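I wasn't going to write about a tray, but it's been on my desk since February and I've become a bit attached to it, so bear with me.

It's the Lodholm, the larger of the two they do, and I bought it from Fastiseo after the cheaper one I'd had for years split along the grain. I wanted somewhere to put down all the tubes and boxes I take or mean to take in the mornings. My side of the bathroom shelf had reached the point where reaching for the toothpaste brought the whole lot down into the basin (usually before seven, usually with the radio on and my other half shouting up the stairs to see what I'd broken).

First impressions were good! The wood is a lovely warm reddish brown once the light gets on it, and it isn't sticky or over-varnished like the Tremblay one my sister has. I will say it arrived with a strong smell of oil, which took two weeks on the windowsill to clear.

What I like most is that long thin packets lie down on it properly. I'd been standing everything upright in a mug – daft, I know – and the tall boxes always tipped it. Now the calcium goes down on its side next to the boxes and I can get at any of it without a landslide.
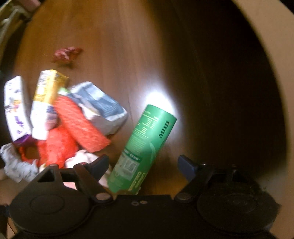
Mélanie MacPherson wrote in to say hers went dull after a year and that the oil Lodholm recommend did very little for it. She had better luck with plain beeswax, rubbed in and left overnight, and she'd steer clear of anything with lemon in it.

I've not had mine long enough to argue, but I do have a tin of Kurnis wax under the sink, so I'll give that a go when it starts looking tired. So far it's had a wipe with a damp cloth whenever I remember and it looks the same as it did in spring.

Grumbles, then. It's heavier than you'd think from the website, and the little felt pads underneath fell off within days. I stuck them back on with superglue and they've stayed put. I'd also have liked a size in between, as the small one is barely big enough for a pair of glasses and the large takes up a fair bit of desk.

Would I buy it again? Yes, though I'd wait for the sale.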